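03/01/2018

ok so week one of the new work table. short thread before I have to run

went with the dark gray matte top in the end. white one looked great in the Sundqvist catalog but every smudge would've shown by lunch

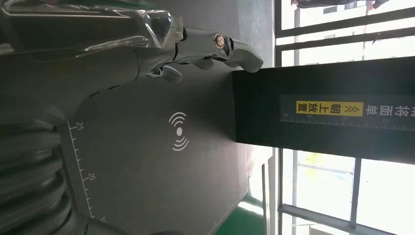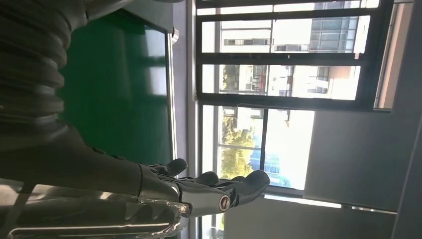 anyway. things I like so far:

the window. moved everything over to be near it and I barely use the desk lamp in the mornings now. should of done this last year

printed ruler on the top. thought it was a gimmick, used it 11 times yesterday. cutting labels, checking box sizes, all of it. my old steel ruler is in a drawer somewhere and can stay there

matte finish = no glare on the table itself. big deal when you sit next to glass all day

things I don't like:

dust. dark gray shows dust like crazy. wiping it down twice a day with the Prosano cloths - they leave lint, so that's another problem

got a 500 pack of those cloths too. great

price. budget was 768 for the whole corner and I'm at 900 with the shelf still on order from Drokell. shelf was supposed to ship in Feb, now they say late March. we'll see

someone asked about cables - not solved. clips won't stick to the underside, tried two kinds. Flarnine makes a tray that screws in but I don't want to drill into a brand new top

also need a blind for the afternoon. sun comes in low after 3 and teh whole table is in it

if you have a blind you like that isn't a pain to clean, tell me. measuring tonight, ordering tomorrow

ok gotta go, more when the shelf shows up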